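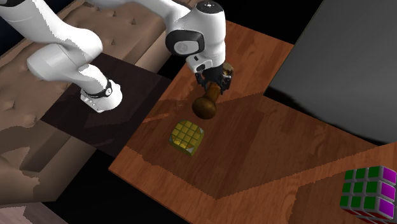 When does the Olley library close for its new floor? The doors shut on August 8, 2018, and they stay shut for 90 days.

I went down to the Stevens Street branch last week to return a pile of overdue mysteries (my fault, all six of them) and the woman at the desk told me I might as well take another pile home, because nothing checked out now has to come back until the building opens again. So I did! I now have eleven books on my nightstand and a very bad feeling about my own discipline.

The short version is that the floor is worn out. If you've ever walked through the large print section you know the spot where the boards dip and the shelves lean toward you a little. That part of the building went up before the rest of it, and the two halves have been settling at different speeds ever since. The town got an inspection done in the spring, and the report came back recommending that the whole main room be taken down to the joists. The children's room is on a slab and it's fine, but you have to walk through the main room to get to it, so it closes too.

Brallen, the contractor out on the county road, won the job in July. They're the same people who did the school gym, and I thought the gym came out nice. The crew starts with the shelving, which all has to be unbolted and moved into the meeting room and the back hallway. Then the carpet goes, then the old boards, and then we find out what's under there. I asked what happens if what's under there is bad, and I was told there's money set aside for that, and was not told how much.

So where do you go in the meantime? A small pickup counter is opening in the old Evow shoe store, two doors down from the post office. You can put books on hold online or over the phone and get them there in the afternoons. It won't have much in the way of browsing. There'll be room for 2382 items, mostly new fiction, picture books and movies, and the rest of the collection stays boxed up. If you want something particular, say a certain cookbook or a local history, ask for it now while the shelves are still standing, or you'll be waiting until the fall.

The counter has two public computers and a printer. The main branch has eight computers, so expect a line, especially around the time school starts. The wireless signal will reach the bench out front, and I plan to be on that bench.

Story time moves to the park pavilion for as long as the weather holds – bring a blanket, there aren't enough benches. The knitting group is going to the church basement. The tax forms and the seed packets are going into storage, and the big puzzle table is too, which I was sorry to hear. I had a good third of a lighthouse done on that table and I suppose it goes back in the box.

There was some grumbling at the town meeting. I counted myself among the grumblers for a while there, mainly over the timing, because summer reading isn't finished and 320 kids signed up for it this year. The answer was that the kids can turn in their reading logs at the pickup counter and the prizes will be handed out there as well. Fair enough. A man behind me wanted to know why the work couldn't be done at night, and that didn't go very far.

Parking is the other thing. Brallen needs the side lot for its trucks and dumpsters, so if you've been leaving your car there to walk over to the bakery, find another spot. The street spaces in front stay open, and so does the gravel lot behind the bank.

The book drop on the side of the building will be locked too. Fines are off for the whole closing, and that includes the ones you already owe if you bring the books to the counter before it opens for good at the main branch again. I asked about that twice, to be sure. I'd paid mine about ten minutes earlier.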